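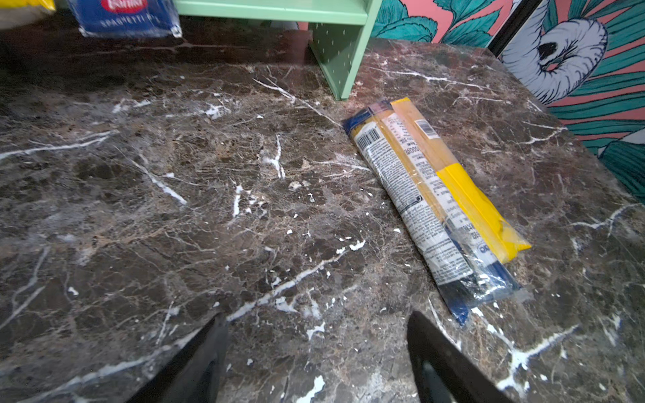 Wotlow Observatory: Visual Observing FAQ

What is limiting magnitude?
The brightness of the faintest star you can see from a given site. Larger numbers mean fainter stars. Record it at the start and end of each session.

How long does dark adaptation take?
Allow 30 minutes. A white light resets the process. Use a dim red light for charts and notes.

Which telescope is used on public nights?
The 25 cm reflector in the main dome. The finder has an 8x magnification and a field of five degrees.

Can I estimate variable stars with binoculars?
Yes, if the star stays at least one magnitude brighter than the limit of your binoculars. Choose two comparison stars, one slightly brighter than the variable and one slightly fainter. Estimate to the nearest tenth.

Why does my estimate differ from the one in the log?
Differences of two or three tenths are normal. Red stars give larger differences between observers. Do not change an estimate after reading another person's value.

What time should I write down?
Universal Time, to the minute.

How many stars are on the Wotlow program?
104. The list is revised every August by Vilja Ruotsalainen.

Where do I send observations?
Use the report form. Paper logs can be left at the Benport office on Saturday before 4 p.m. Questions about comparison charts go to Crisanto Enriquez.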